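Sunday, November 3, 2024
Daven cell, arm 2

Came in on a quiet day to sort out the gripper, which has been drifting on me all week. The cycle counter read 2,534 when I powered up. Pulled both fingers, wiped down the mounting faces and put them back on with fresh threadlocker - the left one had a bit of play in it, so I'm pretty sure that's our culprit. Re-zeroed, saved the offsets as Pascual 3 (please don't overwrite Pascual 2 yet, I want something to fall back on!).

Then I jogged it over the open server chassis at low speed to check clearance near the expansion card and the blue latches on the metal cage.

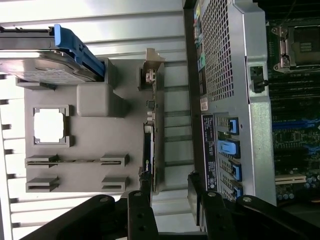
I bumped the approach height in the Nemus script up a little too, mostly for my own peace of mind. The card is the thing I worry about, it stands on edge right beside the gray tray and I really don't want to explain a bent bracket to anyone. Grip force stays at 553 in the config, same as before.

Still to do: new cable tie at the wrist, grease the second joint, and order spare finger screws from Grarberg (we're down to the last bag). If the drift comes back, write down the counter before you re-zero, please!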